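Encimera

La encimera es la superficie horizontal de trabajo que se apoya sobre los muebles bajos de una cocina, un lavadero o un laboratorio. Recibe también los nombres de mesada en el Río de la Plata, cubierta en México y Chile, y mesón en Colombia y Ecuador. En la terminología de obra se distingue entre la encimera propiamente dicha, el copete o zócalo posterior y el canto visto, que pueden ejecutarse en el mismo material o en materiales distintos.

Historia

En las viviendas europeas anteriores a la cocina integrada, la preparación de alimentos se hacía sobre mesas exentas, y el fregadero constituía una pieza separada, de piedra o de barro esmaltado. La superficie continua se difundió en el siglo XX con la normalización de los muebles bajos, que fijó una altura y un fondo comunes y permitió cubrir varios módulos con una sola pieza. La incorporación de la placa de cocción y del fregadero encastrados obligó a practicar huecos en el tablero y trasladó a la encimera exigencias de resistencia térmica y de estanqueidad que la mesa no tenía.

Materiales

Los tableros de partículas revestidos de laminado de alta presión son los más económicos. Su punto débil es el canto: si el sellado se interrumpe, el agua penetra en el núcleo y produce un hinchamiento irreversible. El tablero compacto fenólico carece de núcleo vulnerable y admite el fregadero bajo encimera.

La piedra natural comprende sobre todo granitos y, en menor medida, mármoles, pizarras y cuarcitas. Los mármoles son atacados por los ácidos de uso doméstico, como el vinagre o el zumo de limón, que dejan marcas mates en el pulido. Los granitos resisten mejor, pero requieren un hidrofugado periódico cuando su porosidad es alta.

Los aglomerados de cuarzo se fabrican con áridos y resina de poliéster prensados al vacío. Son poco porosos y de color uniforme; la resina limita su tolerancia al calor directo. Los materiales porcelánicos sinterizados soportan temperaturas superiores, aunque los cantos son sensibles al impacto. El acero inoxidable se emplea principalmente en cocinas profesionales, y la madera maciza se reserva para zonas alejadas del agua o se protege con aceites.

Disposición en planta

Las disposiciones usuales son la lineal, en paralelo, en L, en U y en isla. La encimera en L aprovecha dos paredes contiguas y genera un rincón cuyo fondo queda fuera del alcance cómodo del usuario, por lo que suele destinarse a pequeños electrodomésticos. En las plantas en L conviene comprobar el barrido de las puertas de paso antes de fijar la longitud de los brazos.

Juntas y uniones

La unión en ángulo puede resolverse a inglete o a tope. El inglete conserva la continuidad del dibujo, pero concentra las tensiones en el vértice. La unión a tope deja una junta recta, más fácil de sellar y de desmontar. En tableros laminados se utilizan 2 o 3 tornillos de unión por junta, alojados en cajeados de la cara inferior, con cola resistente al agua en el canto. En piedra se recurre a masillas de poliéster o epoxi pigmentadas.

Entre la encimera y la pared se deja una holgura que absorbe las irregularidades del paramento y las dilataciones. El copete o el revestimiento mural la oculta, y el encuentro se remata con un cordón de silicona neutra.

Replanteo e instalación

El replanteo se efectúa con los muebles bajos ya nivelados y atornillados entre sí. El medidor toma plantilla rígida o levantamiento láser y anota los desplomes de pared, la posición de los huecos y el sentido de apertura de los electrodomésticos. Las piezas de piedra se apoyan sobre puntos de adhesivo elástico; las de tablero se fijan desde abajo con escuadras, dejando orificios rasgados que permiten el movimiento.

Los huecos interiores deben tener las esquinas redondeadas. Un ángulo vivo actúa como iniciador de fisuras, en especial en el tramo estrecho que queda delante de la placa de cocción.

Mantenimiento

La limpieza ordinaria se realiza con agua y detergente neutro. Los productos abrasivos rayan los acabados brillantes, y la lejía concentrada puede decolorar las resinas. Se aconseja interponer un salvamanteles bajo los recipientes calientes y renovar el sellado perimetral cuando se despegue o ennegrezca.

Véase también: Fregadero, Mueble bajo, Salpicadero, Campana extractora.
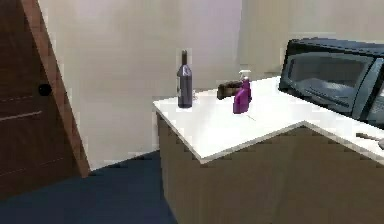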